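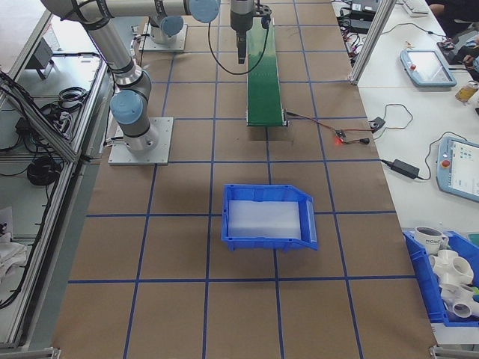
Jorkley Cell Software: Frequently Asked Questions

What does Jorkley do?

Jorkley is the control and planning layer for a tabletop cell with two arms and a conveyor. It reads the cameras and sensors, decides which arm moves next, plans the motion, and sends it to the arm controllers. It does not replace the software on the teach pendants. You still use the pendants to power up the arms, clear faults, and jog by hand.

Do I need both arms to run it?

No. Set the arm count to 1 in the cell file and the scheduler will skip all handoff steps. The arm you leave out must still be listed as a fixed obstacle if its base is bolted to the table. If you delete it from the file, the planner will send the other arm straight through it.

What is the tape grid for?

People use it to place parts and bins in the same spot between runs. The perception module does not need it. You can turn on the option "snap to grid" in the layout editor, which rounds the position of a bin to the nearest cell, but the bin pose used for placing always comes from the camera.

How often should I calibrate the cameras?

Once after setup, and again any time a camera mount or an arm base has been moved. The routine takes 400 samples per camera. You can stop it early and keep the result, but the log will mark the calibration as partial and the planner will use wider clearances until you finish it.

Why does the arm wait over the belt before closing the gripper?

The grasp step waits for two things: a belt sensor reading and a fresh part pose. If either one is older than 2 seconds, the arm holds at the pre-grasp point. Look at the event log for "stale pose" or "stale sensor" to find out which one is late. A lit LED on the sensor board does not mean the software is reading it, so check the input page as well. 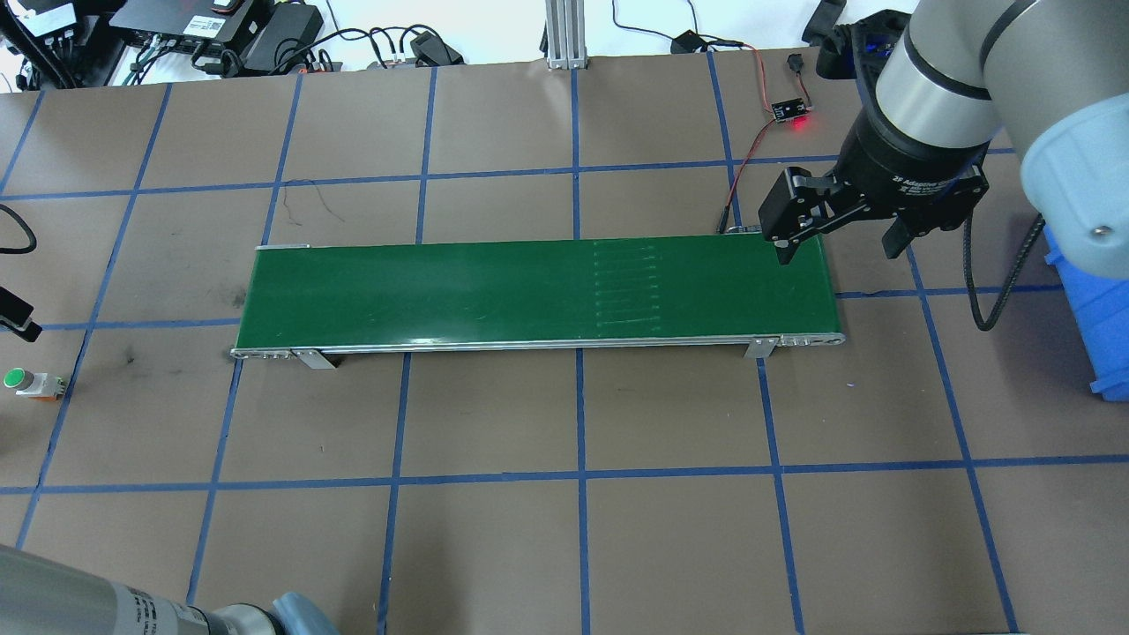
Posted by the Zoroswood support desk
Last reviewed in July

Belt and gripper questions

Can I change the belt speed while a job is running?

Yes, from the job page. The new speed applies to the next pick. A pick that has already been planned will finish at the old speed.

The gripper stops short of the end of the belt. Is that a bug?

Usually it is the keep-out zone. The default cell file puts a margin of 4 centimeters around each end of the conveyor. Reduce it under Zones if your parts stop close to the end, then run the job once at low speed with no part on the belt.

Does the planner know about the gripper cable?

Only if you give it a cable model. Without one, the planner treats the gripper as a rigid shape and may choose a wrist turn that pulls the cable tight. The quick fix is to set limits on the last joint. The McIver plug-in adds a simple loop model and is included with the standard install.

Can both arms reach over the conveyor at the same time?

Not by default. The belt is a shared zone and one arm has to leave before the other can enter. You can split the belt into 2 zones in the layout editor. Planning takes longer with split zones, and on short belts we have not seen much gain from it.
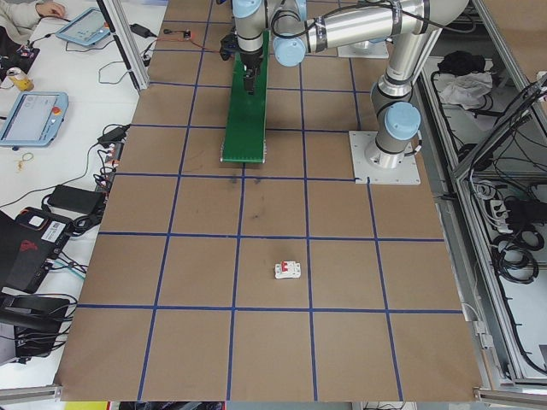 Category: Perception and parts

How do I add a new part?

Put one on the table in open space, clear of the bins and the belt, and choose Teach Part. A small item such as a circuit breaker should be taught in each position it might come to rest in. Name the side that faces up. If the part has a switch or lever, teach it in both settings, or mask that area out.

Will marks on the table surface be picked up as parts?

Dark smudges sometimes are, mostly with the 2D detector. Raise the minimum height setting or take a new background scan with the table clear. New tape or new paper also calls for a new scan.

White parts go missing in a bin with white foam. What can I do?

Switch that bin to depth-only detection. Color matching has little to work with there. A darker liner also helps.

Can I test a job without moving the arms?

Yes. Choose Dry Run and the planner will use live camera data and draw each path on the screen. Sensor inputs can be set by hand in this mode. Timing in a dry run is not reliable and should not be used to estimate cycle time.

Where are the logs kept?

In the cell's data folder, one file per job. Please attach the full file and your cell file when you write to support. Sites that manage their cells through Gorkmont can export both from the same menu.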